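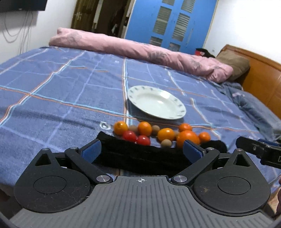
A blue plaid blanket on a bed.

Care worker hurt in fall wins change to night staffing

21/11/2025

A care worker who injured her back and head while helping a resident at Detton House has reached a settlement with her former employer, Brosent, after a dispute lasting 2 years.

Comfort Annan, 43, was working a night shift on the upper floor of the home when the resident lost his balance on the way back from the bathroom. She took his weight and they both went down, with Ms Annan underneath. He was unhurt. She hit her head on a radiator and damaged two discs in her lower back.

She was the only member of staff on that floor at the time. A colleague downstairs heard the call bell and found them seven minutes later.

Ms Annan was in hospital for six nights and has not returned to care work. She still has headaches and can't sit for long, and she gave up driving last year.

"I'd done that job since I was 24 and I'd have carried on doing it," she said. "I don't blame him at all. He was frightened and he grabbed hold of me. What I minded was being up there on my own."

Brosent first said she should have waited for help before moving the resident. Her union representative, Obed Darko, argued that the rota for that week showed no second person she could have called without leaving the ground floor uncovered. He also found that staff had raised the matter in writing twice before the fall.

The settlement was agreed in October. The sum has not been made public and Brosent has not accepted liability. Under the terms, the company will put two care workers on each floor at night, and anyone working with residents who need help to stand will get refresher training every year.

Nana Bonsu, operations manager at Brosent, said the company wished Ms Annan well. "We've gone over our night cover at Detton House and the new rota is already in place," he said. "The other homes will follow in the spring."

Mr Darko said he would want to see the spring rotas before commenting on the rest of the group. Other members had been in touch with him with similar complaints, he said, though none of those cases had gone as far.

Ms Annan's sister, Yaa Amoah, moved in with her for most of the first year and cut her own hours to do it. The family lost a good part of two wages – sick pay stopped after 28 weeks – and former colleagues held a sponsored walk that paid for a stairlift and some physiotherapy.

Ms Annan now has physiotherapy every fortnight and has started a part-time bookkeeping course, which she does from home in short sessions. She has been asked to speak to new starters at Detton House about lifting and when to ring for help. She has agreed to do the first talk in the new year.

"I'll tell them to press the bell," she said. "Press it early, even if you think you'll manage."

The resident's family sent her a card after the settlement was announced.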